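## Chapter 7: Comparing Grippers on a Common Arm

A gripper cannot be judged apart from the arm that carries it, the controller that drives it, and the objects it is given. This chapter holds the arm and the controller fixed and changes only the gripper. Trials are run first in simulation, where an arm, a mat, and a small set of objects can be reset to the same starting state.
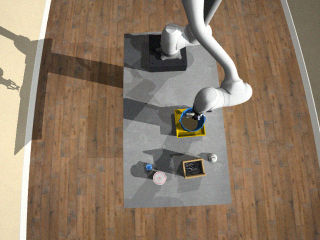 Why run every gripper on the same object set? A difference in success rate can then be traced to the gripper, provided the starting positions also match.

The examples use results from the Callineck trials, in which 6 grippers made 154 attempts each. Khadija Ghoneim's scoring rule is used throughout: an attempt counts only if the object is lifted, carried, and released inside the target area. Drops during transport are logged separately. Section 7.1 defines the terms, and Section 7.2 sets out the trial sheet.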